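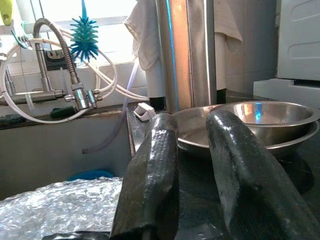 周一早上七点不到，我站在水槽前面发呆，手里攥着一块抹布，心想这个厨房到底要不要好好收拾一回。想了一杯茶的工夫，决定收拾，顺便在这里边做边写，大家当听我唠叨就行，能看到哪条算哪条。

先交代一下，我们搬进Rullside这套房子快两年了，厨房是上一任房东留下来的格局，台面是黑色的，好看是真好看，可也是真爱显水渍啊！一滴水干在上面，隔着一个客厅都看得见。我妈来住的那个月天天跟在我后面擦，擦得我都不好意思开水龙头了。

所以第一件事是清台面。我的办法很笨，就是把东西全挪走，擦一遍清水，拧干抹布再擦一遍，最后拿干布收一次。以前我用过各种喷的擦的，泡沫多，冲起来麻烦，还容易留一层雾蒙蒙的印子，后来慢慢都不买了。干布那一步千万别省，黑台面全靠它。

然后是不锈钢盆。我家盆多，多到我先生每次洗碗都要叹气（他叹气归叹气，碗还是洗的，这点我要表扬一下）。大的浅的和面、拌凉菜，小的深的打蛋、泡木耳，平时套着放最省地方。但是！刚洗完别急着套，中间夹着水，第二天分开的时候里面一圈白印子，还得重新洗。我都是先摊开晾着，晚上睡前再收。

白印子已经有了的，倒一点白醋，加温水，泡15分钟，软布转着圈擦就好。钢丝球我是不用的，年轻时候心急，把一只很喜欢的盆擦得全是划痕，到现在看见还心疼。那只盆是在Grajales买的，一家很小的杂货店，后来再去已经改成卖窗帘的了。

有朋友私信问我台面上到底该留几样东西。Tahsin Miah是我们楼里最会收纳的人，他说顶多4样，多一样都算乱。我试了一个星期，做不到，真的做不到，光是做早饭要用的就不止这些。后来我改成每天都碰的留下，一个星期碰不到一次的进柜子，心里一下子松快了很多。 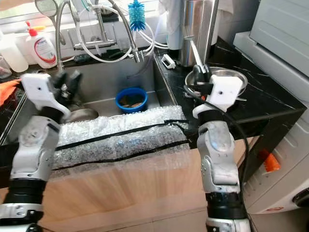
说到水槽，我觉得它才是整个厨房最容易偷懒的地方。碗洗完了，人就觉得大功告成，可是槽壁上那层油还在呢，摸上去滑滑的，过两天就有味道了。我的习惯是最后一只碗离手以后，顺手把四壁也刷一圈，再把边角冲干净。碗盘要是还搁在槽里，就先请出来，像那只蓝色的塑料盆，里面还有几块吃的，得先倒干净了再洗，不然碎渣全跑到下水口去，回头还得掏。旁边的金属圆盘也一样，一起拿出来，槽空了才刷得到底。

瓶刷我要单独说一条。瓶刷真的很容易被忘记，它天天洗别人，自己常年是潮的。我现在用完就甩两下，挂起来，刷毛朝下，别让它躺在水槽角落里。刷毛一旦歪了倒了就换，一把刷子没几个钱，犯不着跟它讲感情（虽然我每次扔的时候还是会犹豫一下）。

水龙头后面那一小条也是重灾区，手伸不进去，抹布又太厚。我用的是旧牙刷，沿着根部慢慢刷，软管也顺着捋一遍，捋完再拿毛巾一角吸水。第一次刷的时候刷下来的东西我就不描述了，正在吃早饭的朋友会恨我的。

中间去接了个电话，是老邻居Anselmo Huamán，问我借搅拌碗，他们家周末要做一大锅玉米粽子。我说你来得正好，盆全在外面呢，自己挑！他挑走了5只，我一点也不夸张，抱在怀里一路叮叮当当地下楼去了。

继续。洗碗布和毛巾要分开，这是我外婆教的，擦手的只擦手，擦碗的只擦碗，擦台面的更不能混。我家按颜色分，浅色的擦手。晚上都拿热水烫一烫，拧干搭开，第二天早上摸着是干爽的，一天的心情都会好一点。

还有人问厨房收拾一遍要多久。我今天是从七点弄到快十点，中间喝了两回茶，接了一个电话，还坐在地上看了半天从抽屉底下翻出来的旧菜谱。里面有一页是炖羊肉，我手写的，字丑得自己都认不全，最后一行好像是“小火，别着急”。

先写到这里，下午还要去把那个塞满塑料袋的柜子清掉，想想就头大。你们家黑台面都用什么布收水？我那几块旧的吸水越来越差了，求推荐，薄一点的优先。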